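Sorkwood shelving trial moves to mixed groceries

Sorkwood has started the second phase of its shelf restocking trial, moving from boxed goods to loose and round items that tend to roll. The work began in April in a carpeted room at the company's Tokska site and uses ordinary packaged snacks, cans and fresh fruit.

The first phase covered 1158 placements of square cartons on flat shelves. Haruto Sugiyama, who runs the trial, said cartons gave clean figures but said little about a real store aisle. "A carton stays where it is put," he said. "A can on its side does not, and that is the stock our customers ask about."

Test items in the second phase include canisters, cans and apples.
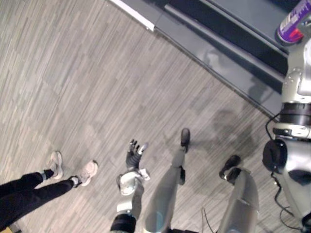
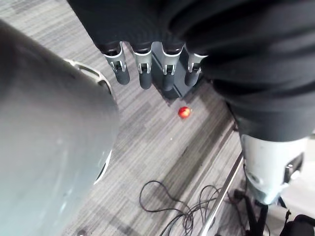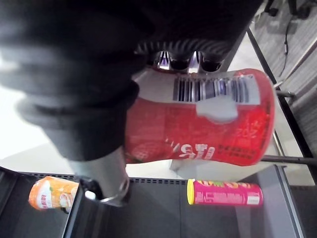
Each item is scored on final position, label direction and damage to the package. Label direction is the new measure. An item placed with its label facing the back of the shelf is recorded as a fault, even when the position is correct. Items that end up on the floor are logged separately and taken out of the count for that run.

Shelf trays are supplied by Arai. Sorkwood asked for a front lip 12 millimeters high after round stock rolled forward in early runs. A 15 millimeter version was also tried but made it harder to take items out again, according to Elsa Partanen, who handles the fixtures. The lower lip will be used for the rest of the phase.

Fruit is treated as its own group. Apples are checked for bruising at the end of each run and replaced when the skin is marked. Partanen said the fruit results will be published apart from the packaged goods – the two groups fail in different ways and an average would hide that.

The second phase is planned to run to 2000 placements. Erov, which operates convenience stores, will receive the full item log when the count is complete. Sorkwood has not set a date for a trial in an open store.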